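Notes on the Folding of Clothes in a Small Flat

The household described in these notes consists of two adults and occupies three rooms on an upper floor in Drimiditz. Since April its laundry has been folded according to a fixed order, which I set down at the request of Myrto Drakos, whose own arrangements are under review.

Previously, clean clothes were taken from the drying rack and placed on the armchair, where they remained until worn. My husband, Gerasimos, regarded this as a workable system. I did not, and the matter was settled when the armchair was required for a guest.

The present order is as follows. Washing is taken down at 10 in the morning, provided it is fully dry. Bed linen is dealt with first and put away before any clothing is brought into the bedroom. Towels follow, folded in thirds along their length and then in half. Shirts with collars are placed on hangers and do not form part of the folding. Socks are paired last, by whichever member of the household has not done the shirts.

T-shirts have caused the most discussion. Efthymia Zacharopoulos recommends folding them into upright parcels, so that every shirt in the drawer may be seen at once. We adopted her method for eight weeks. The parcels held their shape while the drawer was full and fell over as soon as it was half empty. We have since returned to the flat fold, with the sleeves turned in and the hem brought up to the collar — a plain method, but one on which both parties can agree.

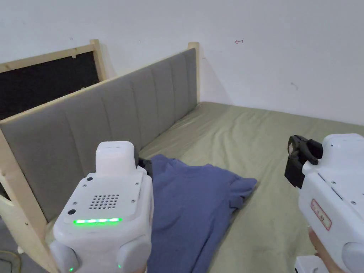 The choice of surface deserves separate mention. The kitchen table was tried and given up, as it must be wiped and dried beforehand and is wanted again by noon. The bed is broad enough for a garment to be spread out in full and permits the finished piles to stand at the far side. A fitted sheet does wrinkle under the work, and the sage-green one is no exception, but a crumpled blue cloth is easily found against it, whereas dark socks on our navy sheet were regularly overlooked. The sheet should be pulled straight between one pile and the next.

Two matters remain open. The first is the drawer itself, which sticks in damp weather. The second is the pile of garments awaiting repair, for which Gerasimos has proposed the armchair. His proposal has been noted, and will be considered once the winter blankets have been put away.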